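Arm keeps missing the basket handles, club project

prusdale_robo_mom
Hi everybody! I help out with the after-school robotics club at Clarkow, and our kids have until April to get their arm to tidy up a little snack shop table. It does fine with the boxes, but it can't seem to lift the blue basket, bless its heart. 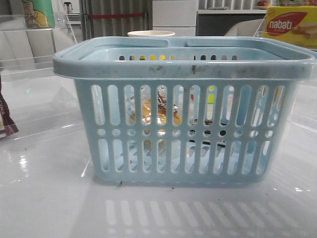 Our basket with both handles folded down

Any ideas would be so welcome, we've tried 5 different grip settings already!

Vututari1017
Handles lying flat on the rim are tough, we had the same trouble in Toledo. Have the kids tip one handle up first, as its own step, and then go for the lift. Ours took 2 evenings to get right, so hang in there!

gearhead_gramps
try a different basket

tapeandzipties
I'd go for the rim myself, it's nice and thick. Slow the approach way down too.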